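The Cup and the Cloth
What disposable paper cups do to a dining table, and what the tablecloth does in return

A paper cup weighs very little when it is empty, and most of its problems on a table follow from that. The base is narrow, the rolled rim is wider than the base, and the center of gravity sits above the midpoint. On bare wood the cup slides when it is bumped. On a tablecloth it catches and goes over.

Sheldon Lévesque ran a catering supply counter in Lindville until May and now writes specifications for Rolelon, which sells tableware to banquet rooms. His standard test is a cup pushed sideways at the rim until it tips. He repeats it 50 times on each surface. "People blame the cup," he says. "I look at the cloth first."

The wall construction matters less than buyers expect. A ribbed cup has an outer layer of corrugated paper glued over a smooth one. The ribs trap air, keep fingers off the hot wall and add a little grip. They also change how the cup behaves once it is down. A smooth cup rolls in an arc, because the wall is tapered, and comes to rest when the rim meets a fold or a plate. A ribbed cup tends to stop sooner.

Printing is a separate matter. Calligraphy on a white cup is normally laid on the flat sheet before the wall is formed, so the strokes have to be drawn with the taper in mind. Serpil Kırmızıgül, who prepares artwork for cup printers in Vitstead, works from a curved template and checks the brush ends at the seam. Black on white hides small errors in register. Solid red does not – any gap at the seam shows as a pale line.

For the table itself her advice is plain. A cloth with a printed center, such as an oval with a flower in it, should be squared to the table edge before anything is set down. The border band is the easiest guide. Bring it parallel to one side, then check the opposite side, and smooth from the middle outward.

Cups left on their sides after a meal should be collected by type. Ribbed and smooth cups do not nest well together, and a mixed stack leans. Stand one cup upright as the base, drop the matching ones into it, and start a second stack for the others. Lévesque limits a stack to 24 on a cloth and goes higher only on a hard counter.

Storage is simple: dry, covered, rims down, away from the ashtray and the bottles.
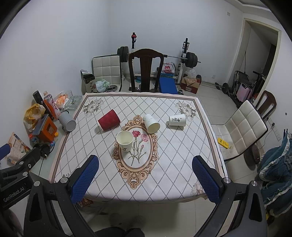
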